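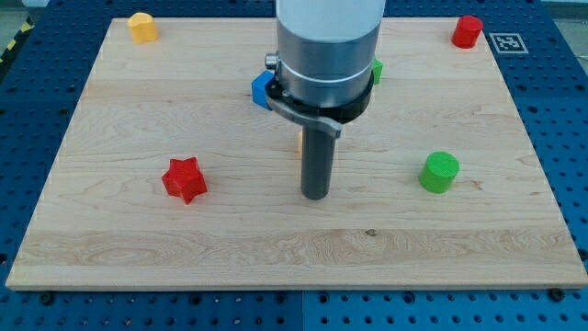
Ensinar um braço a empurrar peças (parte 4)

2021-07-30

Passei a semana a gravar demonstrações. Nas partes anteriores tratei da montagem e da comunicação com o controlador. Agora o trabalho é mais repetitivo: mover o braço à mão, com um comando, e guardar tudo o que acontece para depois treinar a política.

A tarefa é simples de enunciar. O sistema recebe uma frase curta, por exemplo "empurra a estrela vermelha para junto do cilindro verde", e tem de o fazer com a ponta da haste, sem agarrar nada. Escolhi empurrar porque assim não preciso de dedos, de força controlada nem de saber a que altura está a peça. O movimento fica quase todo no plano da tábua.

Quase todo. A altura da ponta deu-me dois dias de trabalho. Se fica baixa demais, raspa na madeira e o braço pára por excesso de força. Se fica alta demais, passa a tocar só no bordo superior das peças e elas tombam, sobretudo os cilindros. Acabei por fixar a altura no programa e deixar ao operador apenas dois eixos. Os episódios gravados antes dessa alteração foram para uma pasta à parte e não entram no treino.

Até ontem à noite tinha 800 episódios gravados. Deitei fora 174. Os motivos foram quase sempre os mesmos: a frase não correspondia ao que o operador fez, a peça saiu da tábua, ou a gravação começou com o braço já em movimento. Este último é culpa minha, porque o botão de início estava mal ligado no programa e só reparei quando vi os gráficos das velocidades.

O registo corre numa ferramenta que escrevi e a que chamei Vundden. Guarda a imagem, a posição da ponta, o comando enviado e o texto da instrução, todos com a mesma marca de tempo. Na primeira versão as imagens chegavam atrasadas em relação aos comandos e o modelo aprendia a reagir tarde. Corrigi isso guardando a hora de captura em vez da hora de chegada ao disco.

O Samran Jitpraphai gravou uma parte dos episódios e a diferença nota-se. Ele empurra devagar e corrige muitas vezes; eu faço trajectos longos e depois tenho de voltar atrás. No início pensei em uniformizar, mas vou deixar as duas maneiras. As correcções dele são úteis, já que mostram o que fazer quando a peça roda para o lado errado. Nas minhas gravações há poucos exemplos disso.

A estrela é a peça mais difícil. Se a haste apanha uma ponta, ela roda e quase não avança. Se entra entre duas pontas, vai a direito. Separei 43 episódios só com a estrela para ver se o modelo aprende a procurar a reentrância.

Quanto às posições iniciais, mudo as peças de sítio entre episódios seguindo uma lista sorteada pelo computador. Quando era eu a escolher, punha quase tudo ao centro, e os cantos ficavam sem dados.

Falta fazer:
- rever as frases escritas à pressa na terça
- repetir os episódios com destino nos cantos
- copiar tudo para o segundo disco
- primeiro treino com o conjunto limpo

O treino fica para a próxima parte. Se alguém quiser o formato dos ficheiros, deixe um comentário e eu publico a descrição dos campos.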